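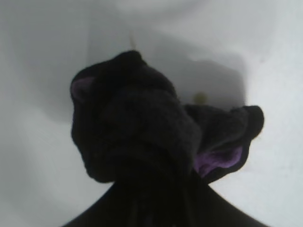

4. Setting up your country files

By now you should have Okia installed, a working login and a mild sense of achievement. This section covers the recognition tracker, the part of Okia that records which governments say they recognise which other governments, and since when. It is the feature most desks buy the software for and the one that produces most of the phone calls.

You will need an editor account. Reader accounts can look at country files but can't change them, however strongly the reader feels.

4.1 Creating a file

1. From the main menu, choose Files, then New, then Country or Territory. The two share one menu item on purpose. An earlier version kept them apart and we received 432 letters.

2. Type the name your house style uses. Okia will offer alternatives as you type. You may ignore them.

3. Add any other names in the Also Known As box, one to a line. Searches look in this box too, so put the rude ones somewhere else.

4. Choose a Status. The choices are Recognised, Partly Recognised, Disputed, In Exile and Ask The Desk Head. If you are hesitating between two of them, pick the last.

5. Press Save. The file now exists, whatever its neighbours think.

Note: A file name can be changed later, but the old name stays in the history and can't be removed. Ministries do check.

4.2 Recording a recognition

Recognition goes in one direction at a time. If Government A recognises Government B, Okia doesn't assume that B returns the compliment. You must enter it twice, once from each side.

1. Open the file of the government doing the recognising.

2. Click Add Position.

3. Choose the government being recognised. If it isn't in the list, go back to 4.1 and make it a file.

4. Pick the type of position:

Full -- ambassadors, flags, the lot.
De facto -- they talk, they trade, they won't be photographed together.
Conditional -- recognition will follow once certain things have happened. Put the things in the Conditions box, which holds 1,000 characters. This has been enough for everyone except one foreign ministry, whose conditions now run on into the Notes.
Withdrawn -- was full, isn't any more.
Silent -- no statement either way. Don't use this for "we haven't looked".

5. Enter the date of the statement. Use the day it was made, not the day it was reported.

6. Attach a source. Okia won't save a position without one. A link, a scanned letter or a transcript will all do.

Caution: "A senior official said over dinner" is not a source. The box will accept it. Your desk head won't.

4.3 Joint statements

When a bloc or a group of governments makes one statement together, don't type it in for each member. Choose Add Joint Position, tick the members who signed and save once. Okia copies the position into every file.

Check the ticks before saving. Blocs are fond of statements that all members support apart from the ones that don't, and the dissenters are usually in a footnote. To take a member out afterwards, open that member's own file and choose Detach. Detaching can't be done from the joint entry, and we are sorry about that.

4.4 When there are two governments

Sometimes a country has 2 governments, each of them certain that it has one. Make a single country file, then open the Claimants tab and add both. Positions can then be pinned to either claimant.

The order in which claimants appear is alphabetical and can't be altered. The Whiteley office asked for a drag-and-drop list, used it for a week and asked us to take it away again.

4.5 Alerts

1. Open Settings, then Alerts.

2. Tick the files you want to follow.

3. Choose At Once, Daily or Weekly.

At Once is tempting. During a summit it may send 300 messages before lunch, most of them saying that a spokesman has nothing to add. Daily suits most people. Weekly suits anyone writing a book.

Caution: Alerts go to the address on your account. If you share an address with a colleague, you will also share their interest in fishing disputes.

4.6 If something looks wrong

The map is grey. No positions have been entered for the government you've chosen, or the Silent filter is on. Turn it off under View.

A border has moved. Maps are supplied by Vevach and updated every March. Please send complaints about lines to them; we only colour in.

A position has vanished. Look in History. If it says "Overwritten", somebody has entered a newer statement from the same government, possibly one made the same afternoon. Both are kept. Click Show Earlier.

You can't save. Nine times in ten it's the source box. See 4.2, step 6.

For anything else, write to Ghada Abou Jaoude at the Clusinham support desk, with the file name and what you were trying to do to it. Section 5 deals with elections, and should be read sitting down.

Contact support | Okia User Guide, October 2024 | © Clusinham | Back to top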